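Household Waste and the Limits of the Flat Fee

For most of its history, the municipality of Prillurport has charged every household the same amount for the collection of trash. The arrangement is easy to administer and easy to explain. It is also unfair, and the council should replace it when the present contract ends in July.

Under the flat fee, a widow who sets out one small bag every other week pays what a family of six pays for two full carts. The charge now stands at $484 a year. In the district of Bakilana, where many residents live alone on fixed incomes, that sum is a real burden, and it buys a service that they barely use. 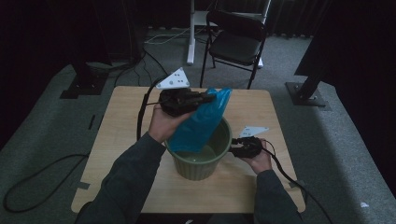 Would charging by the bag lead to illegal dumping?

Some increase should be expected in the first months, and the council should set aside money for cleanup and enforcement before the new rates take effect.

Opponents of the change, among them former council member Clyde Pennington, have argued that the poorest large families would pay the most. The concern deserves a serious reply. A fair system would include a base allowance for each resident — enough to cover ordinary needs — and would charge only for what is set out beyond it.

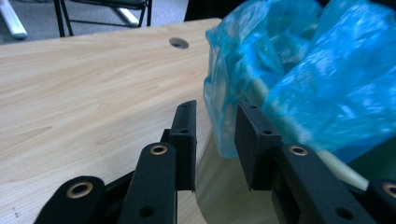 A blue plastic bag near a wooden tabletop.

The public record also favors reform. Of the 1,206 written comments submitted on the draft plan, most asked for some link between use and cost. Apolline Riviere, writing for the tenants of 40 Drilley Street, noted that renters never see the bill and so have little reason to sort what they throw away. Landlords should be required to show the charge as a separate item on the rent statement.

A fee is a statement of what a community expects of its members. The present one asks the same of everyone, whatever they discard, and the council has the authority to correct it.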